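Visit report: Kvam regional police training center, open day

The Kvam center opened its doors on 24th February to outside agencies, union representatives and a small number of residents who had signed up through the town website. I attended for our association with a short list of questions from members, mostly on range hours, overtime during in-service weeks and the new report-writing block. Registration was in the east lobby and took longer than it should have, as badges were printed one at a time.

The center serves four departments under a cost-sharing agreement. Each department pays a flat annual share plus a per-officer fee. Last year 844 officers went through at least one course, and 106 of those were new hires in the basic academy. The classroom wing holds 80. The driving pad behind it is closed until May for resurfacing, so pursuit and skid training has been moved to the county lot at Flitlow, a 50 minute drive each way. Travel time is paid. Meal allowance is still under discussion, and two of the four departments have not signed the side letter.
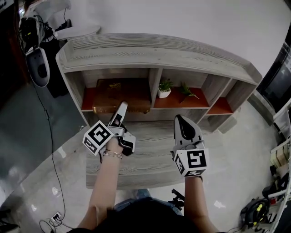
The first stop was the de-escalation suite. It consists of two rooms with movable walls and a control booth between them. Role players are part-time staff on hourly contracts. A scenario runs six to nine minutes and is followed by a debrief of the same length, with the trainee speaking first. We watched a landlord dispute and a welfare check. In the second one the trainee stood too close to the door and was told so during the debrief. Scores are kept for the course only and do not go into the personnel file. I asked for that in writing and was referred to section 4 of the course handbook, where it does appear.

Bezawit Teshome, the training coordinator, then covered scheduling. The center now uses Evell for course booking. Supervisors can see open seats, but officers cannot, and swaps still have to go through a sergeant by email. She expects officer access later in the year. Night-shift officers remain the main problem. A day course that starts at 0800 after a midnight shift is not allowed under our contract, yet the software does not block it. At present the conflict is caught by hand, or missed. I gave her the contract language and she agreed to raise it with the vendor.

The range has twelve lanes, of which ten were working. Ventilation was replaced last fall and the airflow test results are posted by the entrance. Lead wipes are available at both exits – the older building had them at one. Noise in the observation area was still high enough that double protection was handed out. Lane time for voluntary practice is two evenings per week and fills up early.

Community sessions are run from the Drunodura annex across the parking lot. These are evening meetings where residents go through a traffic stop from both sides and then talk with the officers who took part. Attendance has been uneven. The center has dropped the slide presentation and moved the discussion to the start, on the request of residents who had to leave before it. Officers who take part are paid at the standard detail rate.

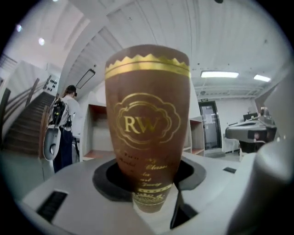 Brown cup with gold "RW" emblem.

Open items for our members: the meal allowance for Flitlow, the shift conflict in Evell, and a third evening of lane time. The coordinator will send the revised course calendar to all four associations once the driving pad date is confirmed. Handbook copies are at our office, front desk.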